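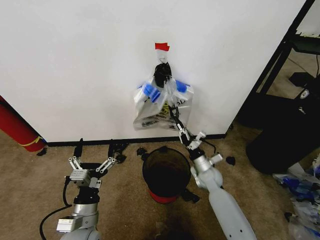 Dreltari Support > Two-arm policies > Training and replay
Ticket: Policy lets go of bag mouth during the spread
Status: Solved
Product: Dreltari trainer, two-arm profile
Site: Dirnell lab, Gwynne station
Opened: 5 April 2018

Original report

We're training a bag-opening policy on the Gwynne station and it is so close to working that I can't stop watching it. The task is part of our Borkonside project, where we want two grippers to learn thin, floppy things from demonstrations only, with no model of the plastic at all. One arm finds an edge and pinches it, the other arm comes in and pinches the opposite edge, then both pull apart until the mouth is open.

The first pinch is great. It's great on bags hanging from the wall clip and on bags held in the air. The trouble starts at the spread. The right gripper begins moving outward, the left one hasn't finished closing, and the film slides out of the left fingers. Then the policy goes looking for the edge again, finds it, and does the same thing over.

Training set is 1,664 demonstrations, everything recorded at 30 frames a second. Training loss looks healthy and held-out loss looks healthy too. Nothing in the log except the usual warning about the wrist cable limit.

Already tried:
- retrained from scratch with a new seed
- lowered the spread speed
- swapped the finger pads on the left gripper
- recalibrated both wrists

None of it changed anything I could see. Slower spread just means a slower slip.

Reply from Dreltari support

Thanks for such a clear write-up, and what a fun task! Could you do two things for us?

First, replay one of your own demonstrations open loop on the arms, no policy involved. If the replay slips as well, the policy is only copying what it was given. Second, tell us whether all the demonstrations came from the same driver version.

Update from Dirnell

Oh, this is interesting. I picked demonstrations from all over the set and replayed them. The older ones hold the bag beautifully. The newer ones slip in exactly the way the policy does, with the left gripper late to close. And yes, we updated the gripper driver partway through collection. There are 600 demonstrations from after the update and the rest are from before.

I plotted commanded width against measured width for both grippers. In the old recordings the left and right curves sit on top of each other. In the new ones the left measured curve is shifted by 2 frames. Two frames! I would never have spotted it by eye in the video, and the operators didn't feel anything while they were driving, so the demonstrations themselves went fine. Only the saved actions are out of step.

Here is a spread from one of the replays where it holds. The clear bag is between the grippers with its mouth pulled into a rough circle, left fingers pressing on one side and right gripper pinching the other.

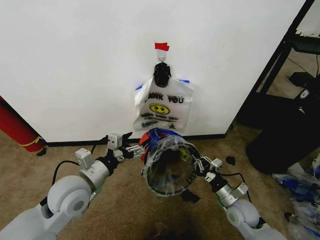 3 min read

Reply from Dreltari support

That is a lovely find. The newer driver stamps the left gripper message when it leaves the queue, and the right one when it arrives, so the trainer pairs each right-hand sample with a left-hand sample from a different moment. For rigid objects it hardly matters. With film this thin there is no slack in the grasp to absorb it.

Please don't throw the newer demonstrations away. You can shift them back:

1. Make a copy of the set. The tool writes in place.
2. Run the align tool on the post-update recordings only, channel left_gripper, with the shift taken from your plot.
3. Replay a few and watch the start of the spread.
4. Rebuild the normalization stats. The old file still has the misaligned widths in it.
5. Retrain with your original spread speed.

Update from Dirnell

Did steps 1 to 3. First run I pointed the tool at the whole set by mistake, which shifted the good ones too and made the replays awful, so please take the warning about the copy seriously. Restored, ran it again on the right folder, and the replays hold.

Forgot step 4. The policy trained on the old stats closed the left gripper too softly. Rebuilt them and started over.

Update from Dirnell

It works!! The retrained policy pinches, waits for the second pinch, and then spreads. I ran it through the afternoon with clear bags and it kept hold of nearly all of them. The one repeat failure is when both fingers catch the same layer of film twice over, and that's a different problem we'd like to study properly.

The part I love is that it learned the wait. We never labeled it. Once the two streams lined up, the pause was sitting there in the demonstrations and the policy picked it up.

During the hold, both grippers are on the round clear rim in front of the hanging smiley bag, with the blue and clear plastic bunched on top:

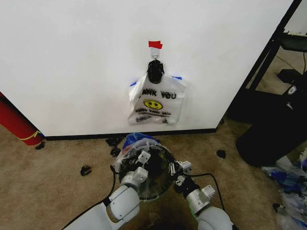

What changed in the final setup

- Left gripper channel shifted on the post-update recordings, older ones untouched
- Normalization stats rebuilt after the shift
- Spread speed back to the original value
- Driver set to stamp both grippers on arrival (stamp_mode: arrival)
- New check in our collection script that compares the two width curves and refuses to save if they drift apart

Support note

Closing as solved. The stamping default will be changed in the May release. If you're on the two-arm profile and you updated drivers in the middle of a collection, run the curve comparison before you retrain. Dirnell has kindly shared the check script, see attachments.

Follow-up from Dirnell

Reopening only to add one thing. The same shift is in our towel demonstrations, where we'd put the trouble down to the cloth. Aligning those now.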